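Rocking horse

A rocking horse is a child's toy in the form of a horse, mounted so that the rider can tip it back and forth. Most stand on a pair of curved rockers, called bows. Others hang from a fixed stand by swinging irons, an arrangement usually sold as the safer choice, though the evidence offered for this is thin.

Origins

Popular accounts trace the toy to antiquity, generally by pointing at small wheeled animals that were pulled along on a string. These do not rock, and the link is weak. The hobby horse, a head on a stick, and the medieval tilting seat are also named as ancestors, mostly in sales catalogues. Firmer ground begins in the seventeenth century, from which a few plain examples survive, built with flat side boards and a seat between them. Carved horses with legs at full gallop came later, and the dapple grey became the favourite finish in Victorian Britain.

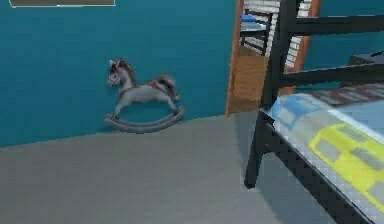 Aurelio Maldonado objected in a letter to the Filtevden toy museum that the dapple grey was never as common as collectors like to think, and that plenty of horses were given their spots by later restorers who knew what buyers wanted. The museum has since dropped the word "original" from 3 of its labels. It has not said how many more might need the same treatment.

Claims about benefits

Makers have long said that rocking builds balance, strengthens the back and calms a restless child. The first of these is plausible. The others rest largely on the word of people with horses to sell. A leaflet from the Lehtinen workshop in Brerora promised better posture within 7 weeks and gave no source — nor did the later edition, which kept the promise and changed the typeface.

Collecting

Old horses are hard to date. Few makers marked their work, parts were swapped freely, and a new mane or saddle can hide a good deal. Stories of a horse having belonged to a noble household should be treated with care unless there are papers to match.

See also: Hobby horse; Carousel; Toy safety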